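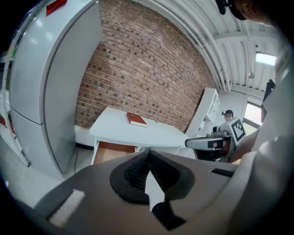
Der weiße Schreibtisch vor der Backsteinwand, mit dem dicken roten Buch und offener Schublade.

Ich habe lange überlegt, ob ich über einen Schreibtisch überhaupt etwas schreiben soll, aber nun sitze ich seit Tagen daran herum (also am Schreibtisch, und am Text auch) und merke, dass ich ihn so gern habe wie schon lange kein Möbelstück mehr. Also doch!

Angefangen hat alles im Januar, als ich mir vorgenommen hatte, das Zimmer hinten endlich in Ordnung zu bringen. Wer uns schon einmal besucht hat, kennt es noch als den Raum, in den alles wandert, wofür sich vorne kein Platz findet: das Bügelbrett, die Kartons mit den Weihnachtskugeln, zwei Stühle, die ich seit Jahren neu beziehen will, und Zeitungen, viele Zeitungen. Ein Fenster hat der Raum ja, und die Backsteinwand, in die ich mich bei der Wohnungsbesichtigung damals sofort verliebt hatte. Nur sah man sie vor lauter Kram kaum noch.

Den Tisch habe ich aus dem Lisora-Katalog, Seite 59, mit Bleistift angekreuzt und dann noch wochenlang darum herumgeschlichen. Weiß war mir erst zu kühl. Ich komme aus einer Familie, in der Möbel dunkel und schwer sind und man sie zu viert die Treppe hinaufträgt. Aber gegen den rotbraunen Backstein macht sich das Weiß so schön, dass ich manchmal nur in der Tür stehe und schaue. Die runden Ecken mag ich besonders, mein linker Hüftknochen auch, der mit dem alten Tisch jeden Morgen Bekanntschaft gemacht hat.

Der Aufbau war weniger romantisch. Neun Tüten mit Schrauben, eine davon doppelt, dafür fehlte eine andere, und in der Anleitung gab es einen Schritt 10, der sich auf einen Schritt bezog, den ich beim besten Willen nicht finden konnte. Die fehlenden Schrauben habe ich schließlich bei Fastelix bekommen, wo mir eine sehr geduldige Verkäuferin drei Schachteln aufgemacht hat, bis die richtige Länge dabei war. Bezahlt habe ich einen Betrag, für den man nicht einmal ein Brötchen bekommt. Ich bin dann noch durch den Park nach Hause gegangen, mit dem Tütchen in der Manteltasche, und war so zufrieden, als hätte ich den Tisch selber gezimmert.

Und jetzt die Schubladen. Ich glaube, eine Schublade verrät mehr über einen Menschen als ein ganzes Regal. Innen sind sie übrigens gar nicht weiß: der Boden hell, fast wie Sand, und die Seite in einem warmen Orangebraun. Das sieht man nur, wenn man sie aufzieht, und vielleicht lasse ich sie deshalb so oft offen stehen. In die eine kommen Briefpapier und Umschläge, in eine andere die Rechnungen, und eine bleibt für das, was man beim Telefonieren in der Hand dreht und hinterher irgendwo ablegen muss. Gummiringe, Büroklammern, der einzelne Knopf, von dem ich sicher bin, dass er zu einem Mantel gehört, den ich nicht mehr habe.

Auf der Platte soll dagegen möglichst wenig liegen. Das ist mein Vorsatz, und bisher halte ich ihn. Das rote Buch darf bleiben, das hat 1217 Seiten und ist mir zu schwer, um es ständig hin und her zu räumen. Ich habe es seinerzeit auf dem Bücherflohmarkt in Plelldale gekauft, an einem Regentag, und es unter der Jacke zum Bus getragen. Gelesen habe ich bis jetzt vielleicht ein Drittel. Ich schlage es meistens irgendwo in der Mitte auf, lese zwei, drei Absätze und klappe es wieder zu, und das ist am Morgen zum ersten Kaffee genau die richtige Portion.

Links davon steht der große graue Schrank, an dem ich beim Umräumen fast verzweifelt bin. Ich hätte ihn lieber an einer anderen Wand gehabt, aber da passt er nicht hin, ich habe gemessen, zweimal, und dann noch einmal in der Hoffnung, mich vertan zu haben. Inzwischen finde ich, dass er dem Schreibtisch eine Art Ecke gibt, man sitzt ein bisschen geschützt. Das weiße Metallregal daneben ist noch nicht fertig eingeräumt. Ich sortiere dort immer abends ein Fach, und am nächsten Abend sortiere ich es wieder anders.

Was mir noch fehlt, ist eine Lampe. Am liebsten eine kleine zum Klemmen, damit die Platte frei bleibt, in Grün oder auch in Rot passend zum Buch. Und für das Kabel, das da unten zwischen Schrank und Schublade über den Boden läuft, brauche ich irgendeine Leiste oder einen Kanal, ich mag es so nicht liegen haben. Wenn jemand von euch etwas kennt, das auf hellem Boden nicht gleich ins Auge springt, schreibt mir doch bitte!

Die beiden Stühle sind übrigens immer noch nicht bezogen. Sie stehen jetzt im Flur.

Samstag, 26. Mai 2001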